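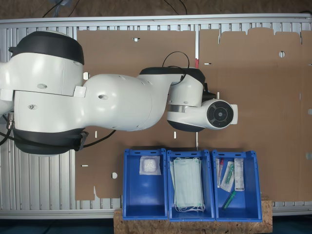

Cell maintenance came first on the agenda, having been moved to the end of the last two meetings and then missed when people went home. Teodor Neagu reported on the Mesex cell. The arm has passed 4,000 hours and is due new grease at the elbow, which means taking off the black top cover, which in turn means finding the driver that fits it. The cable that loops over the elbow was discussed at length. Teodor wants it clipped along the upper link. Lakus, who supplied the dress kit, say in their manual that a free loop is fine, and their manual has also told us other things. Agreed to clip it and see.

Cardboard. The two sheets on the table were put down in July as a temporary surface. They are still temporary. The meeting accepted that they protect the profile rails and cost nothing, and that the slots and round holes give the parts somewhere to get stuck. Teodor to price a proper plate from Kundmont. The last quote was 1,675 and was described in the minutes at the time as "optimistic."

Bins. The pick positions for the three blue bins were taught again after somebody swept under the board and put everything back nearly where it was. Masks now pick well. Swabs do not, and the tubes depend on how they happen to be lying. Proposal to screw the bins to the wooden board was carried. Proposal to ban sweeping was not.

Faults. The log shows 7 protective stops since the last meeting, 2 of them with no cause entered. "Fixed it" is to be retired as a log entry. Please write what was wrong and what you did, in that order, in words.

Base cable. To be rerouted under the aluminum frame before the grease job. Ghiță will lend us their cable tray if we return the torque wrench we borrowed from them. Search for the torque wrench continues.

Any other business: the key to the spare parts cabinet is in the spare parts cabinet. Teodor to call a locksmith.

Next meeting same time, same room, bring own chair.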